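Filed under: Bench Notes / Robotics / Slow Projects

Search this blog... Go

The wrist mount on the handheld gripper is now on its third revision. The first two flexed. With the camera sitting forward of the finger pivots, any play in the bracket shows up as drift in the image, and my calibration script (I call it Morkik, for no good reason) reads that drift as hand motion.

Revision three is a single printed part with a rib down the back. Unai Alcaraz let me use the printer at Dollach, the shared shop near the rail yard, and the part came off the bed in April. Wall thickness went up by 2 mm. Mass went up too, but I can live with that.

Settings for the current round of recordings: 1080 lines, auto exposure locked, focus fixed on the finger tips. The task is the desk lamp. The operator starts with the fingers open, approaches the base, closes on it, slides it a hand's width and lets go. Then again from a different angle.

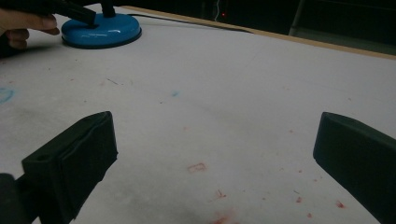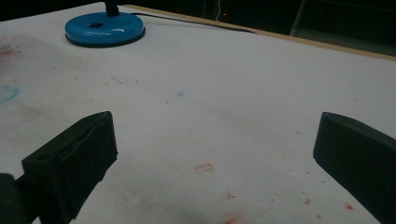 Exposure is still the weak point. I locked it for the middle of the table, and anything past the far edge goes almost black. For this task I don't care, but Rocío Llorente wants to do pick-ups from the shelf behind the bench, and that will need a second light or a different lock value.

The finger encoder is a separate problem. It reports 1423 counts at full open on a cold start and drops a few counts after an hour of use. I suspect the magnet is shifting in its pocket. Mared Pumphrey suggested a drop of epoxy; I would like to measure it properly first, with the jaw held against a hard stop at 90 degrees.

Morkik also needs a fix in how it matches frames to encoder readings. It takes the nearest timestamp, and when a frame is dropped it can use the same reading twice. Interpolating between the two neighboring readings is a short change. I have it written but not tested.

Parts still to order: one spare magnet, M3 heat-set inserts, and a softer cable for the camera. The stock one is stiff enough to pull on the bracket when the wrist turns left. STL files for revision three go up once I have fixed the screw spacing on the lower flange.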